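Journal > Household > Tableware

On the Keeping of Everyday Dishes

April 28, 2018

It has been the practice of this journal to report on household matters once a decision has been in place long enough to be judged. The present entry concerns tableware. The review began last August, when the kitchen at Gelwood was repainted and every cupboard had to be emptied. The inventory taken at that time came to 62 pieces, for a household that seldom seats more than six. A reduction was plainly in order.

The first principle adopted was that patterned dishes and plain dishes should be kept apart. Patterned dishes are chosen for their appearance and suffer from being shut away. They also chip when plain pieces are dropped on top of them by a person in a hurry. The plain bowls, by contrast, are used for nearly everything: cereal, cut fruit, beaten eggs, the peelings on their way to the compost. They need to be within reach and require no ceremony.

The second principle was that no dish should be stored higher than the shoulder. The former arrangement placed the serving pieces on the top shelf, where they were brought down twice a year and washed both before and after use. Several had not been brought down at all. These were given to the resale shop in Wastum, which accepts dishes in the mornings only and does not take lids without their pots. The lids were returned to the author and remain in a box in the hall.

With regard to stands and risers, the following has been found. Solid shelves collect water under a stack that has been put away too soon. A perforated metal top allows air to reach the lowest dish, and it may be wiped from either side. Wire racks allow still more air, but the foot of a small dish will catch in the gaps and tip. The Hellwig catalog lists a wire model at 40 dollars, which was ordered, tried for a month, and sent back for this reason. The return postage was not refunded.

Color was the subject of more discussion than the author had expected. The view was put forward within the household that bright green bowls would quarrel with a floral pattern in blue, yellow, and orange. The author does not share this view. A pattern with several colors in it will tolerate a strong plain color nearby, provided that the strong color is kept to one shape. Green bowls and a pale green stand were considered acceptable together, the one being much brighter than the other. Matching them exactly would have required special paint, and the Estura color card offers 200 greens, of which none was correct.

A plant is permitted near the dishes under certain conditions. The pot should be small and heavy for its size. It should stand at a corner, where the leaves may lean outward and need not be brushed aside each time a plate is wanted. Watering is to be done at the sink. Flowering plants are excluded on account of petals.

Butcher-block surfaces call for separate remarks. Wood of this kind is kind to dishes set down carelessly and unkind to itself. Bowls should be dried on the underside before they are placed on it, as a ring left overnight will darken the strips unevenly. The author oils the kitchen counter in spring and again at the start of winter, using a folded cotton cloth, and leaves it bare until the following morning. Lemon oil was used in the first year and is not recommended.

The question of how many patterned dishes to stack together remains open. The present stack is turned periodically so that the same dish is not always uppermost. It has been suggested that felt circles be placed between them, and a sheet of felt has been bought for the purpose. The circles have not yet been cut. A further entry will report on the felt and on the matter of the lids. 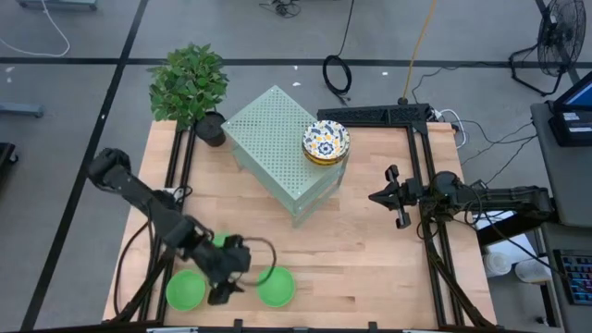

Readers who wrote after the previous entry to ask about stained cups are advised that baking soda on a damp cloth has given satisfactory results, and that the cups should be rinsed twice. Cups with metallic trim should not be treated in this manner.

Contact | Copyright 2018, all rights reserved | Back to top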